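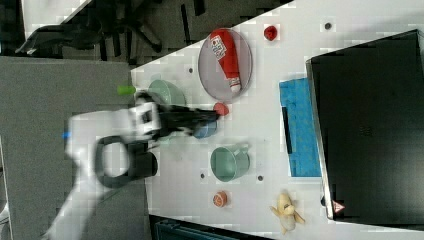
Window six. Ticket 117. They were on 98.

Xuân Bạch had the folder on her knees and both hands on the folder. Passport, the old passport, letter from Hirkero with the blue stamp, pay slips, the form, the other form. She'd done the form in black ink because Nga said blue gets sent back. Nga's cousin used blue. Eleven weeks, gone.

"You're doing it again," Thiện said.

"What."

"Moving your lips."

She was going over the dates. Entered in September. Left for her father's funeral, nine days. Came back. Changed jobs, Kurard to Hirkero, and between them a gap of 20 days, and it was the gap that kept her up. What did you do during this period. There was one line for it on the form, a short one. She'd written: looked for work. Then lay awake thinking it should of been longer.

99. A man in a good coat went up, came back in under a minute, sat down and started taking everything out of his bag.

Thiện Lục was not even applying. He'd driven her. Two hours in the dark, radio off, a bag of oranges rolling around in the back. His papers came through last year and he'd told everyone at the plant it was nothing, you just wait, you just send what they ask. Diệp Đinh said he threw up in the parking lot the morning of his interview. Thiện said that was the fish.

"Did they ask you about gaps?" she said.

"I didn't have a gap."

"But did they ask."

"They asked me who my supervisor was. I forgot his name."

"You forgot Cauã?"

"I said the tall one."

She laughed, too loud, and a woman with a stroller looked over. 101. What happened to 100? Maybe went home. Maybe in the bathroom, hearing it through the door, running.

Her phone. Cauã Prado, her tall supervisor now too, he'd moved over to Hirkero a month before she did. Message said: if they want another copy of the letter I can sign today, call me. Then another one: I mean it. Then: don't wear the green scarf my wife says it's unlucky. She was wearing the green scarf. She took it off and put it in the folder, then took it out of the folder, then sat on it.

104. 105. Fast now. Somebody back there had finished their coffee.

Her mother had asked on Sunday, so when you have the paper, then what? And Xuân had said then I can stay. And her mother said yes but then what, and the line did that thing where it goes to water, and she'd said I can't hear you Ma, though she could, mostly.

Then what. A lease in her own name. Nights at the Radwan college, the bookkeeping one, they only took you if you had the status. A flight home she could get on without her stomach turning over at the gate on the way back.

110.

"Eat an orange," Thiện said.

"My hands will be sticky."

"I'll peel it."

He peeled it. He did it badly, juice on his jeans, and passed her the pieces on a napkin one by one like she was a kid. 112. 113. She ate them looking at the board. There was a clerk at window six with gray hair and glasses pushed up on her head, and the clerk was looking for her glasses. Xuân wanted that clerk. Please that one. The young guy at window two never looked up, not once, she'd been watching.

115 to window two. Good.

116 to window four - and the board stuck. Just stuck there blinking. She stood up anyway, scarf on the floor, and Thiện picked it up and held it.

117. Window six.

"Good morning," said the clerk, who had found her glasses. "I see there's a gap here, in the spring."

"Yes," Xuân said. "Twenty days. I can tell you about every one."

"All right," the clerk said, and pulled her keyboard closer. "Start with the first."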